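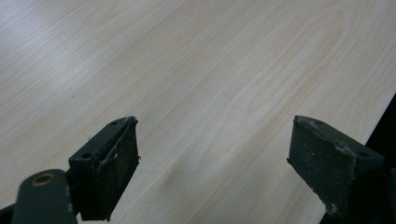 Table top, Olville, pale finish. Grain and right-hand edge.

Filed under: Furniture care > Tables > Marks and residue
Print this page | E-mail this page

Ticket opened by: Genowefa Szewczyk
Product: Olville kitchen table, seats 4
Status: Open, waiting for customer

Problem as reported
Tacky patch on the top, near one long edge. Customer noticed it in May when a sheet of paper stuck and tore. Patch is about as big as a saucer and feels the same morning and evening. Table is wiped daily with a damp cloth and washing-up liquid. Candle wax was spilt on that side at some point before, and most of it was picked off by hand.

First reply
Asked whether any polish or spray had been used. Customer says a Meselau beeswax spray, two or three times, then stopped. Asked her to stop the washing-up liquid as well and use plain warm water, well wrung out, and to dry straight after.

Second reply
No change after a week. Likely wax left in the grain with spray on top. Advised lifting it with a plastic edge, along the grain. No metal scrapers, no scouring pads. Customer had started on it with 3,000 grit paper – asked her to leave that alone for now as it will change the sheen.
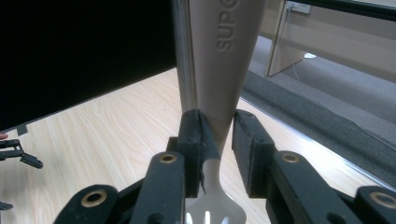
Last updated: May, 16:30, by Woldegiorgis support desk

Customer is using a plastic kitchen spatula, pale handle with raised lettering, slotted blade. Fine for this job. Use the blade end, held low, and keep the lettered part off the table so it doesn't rub.

Steps sent
Lay a dry cotton cloth over the patch and put a warm (not hot) plate on it for a few minutes.
Take both off and push the softened wax up with the spatula.
Wipe, dry, and leave for 30 minutes before touching.
Repeat up to 6 times. Stop if the colour changes.

Customer reports first go brought up a greyish smear and the patch is smaller. Still slightly tacky at the edge side. Will repeat tomorrow.

If it comes back, pass to Lukton workshop for a quote on re-oiling. Not covered under guarantee – spray was not on the care sheet.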